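The Second Life of a Desk Drawer

Most offices own more telephones than they have employees. When the Letthorpe housing association reviewed its equipment in May, the staff list stood at 48 and the register of handsets at 106. The remainder had been placed in drawers, in many cases with the charger still attached, and had stayed there through two changes of supplier.

Lenka Šindelář, who manages the association's front office, was asked to bring the number down. Her first decision was that every handset would be brought to a table, together with its stand, its cable and its box, and that no item would return to a drawer without an entry in the register.
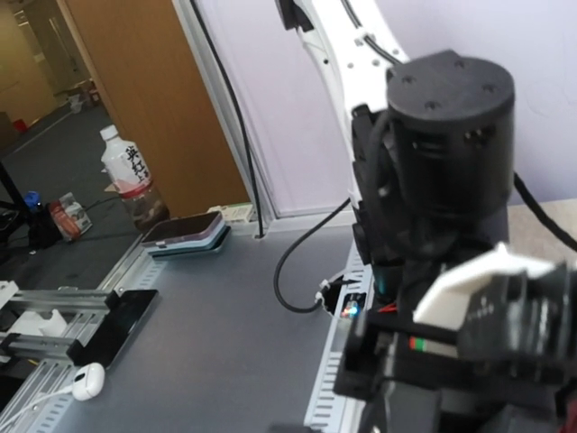 Sorting before storing

The method adopted at Letthorpe follows a short guide by Sointu Niskanen, an adviser on workplace storage. Handsets are laid face up and kept apart from their accessories until each has been identified. Stacking is permitted only for cases and for phones that have already been entered. Drinks are kept off the table.

"People begin with the container," Ms. Niskanen said. "They buy a handsome box and then look for something to put in it. The register should come first, and the box should be chosen last."
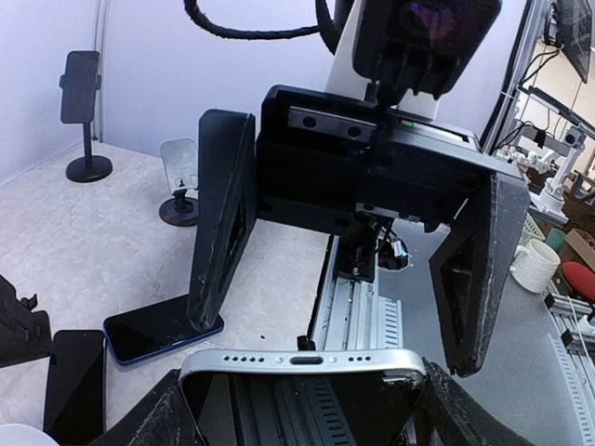

Identification takes longer than any other stage. Model names are seldom printed where an employee would think to look, and labels applied by an earlier supplier may have worn away. Ms. Šindelář's staff therefore begin at the bottom edge. An oval charging port in the center, with a row of small holes on either side for the speaker and microphone, tells the sorter which family of cable to try, and the finish of the surrounding metal narrows the choice further. The handset is then assigned a number, beginning at 511, where the old register ended.

Stands present a different difficulty. They are purchased singly, at the request of one employee, and seldom passed on when that employee leaves. The association found two principal kinds: the folding stand, which stores flat and suits a shared desk, and the upright pole on a weighted base, which does not fold and requires a shelf of its own.
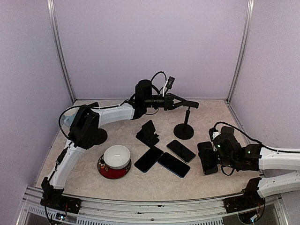
The shelf was supplied by Kinnunen, a local joinery, and is deep enough for the bases to sit side by side. Folding stands are filed upright beneath it. Aleksi Pesonen, who oversees purchasing, now consults the shelf before approving any new order, and reports that almost every request this summer has been met from existing stock.

Handsets no longer needed are cleared of data and offered first to tenants. The register is reviewed on the first Tuesday of each month, and drawers at the front office are opened at the same time.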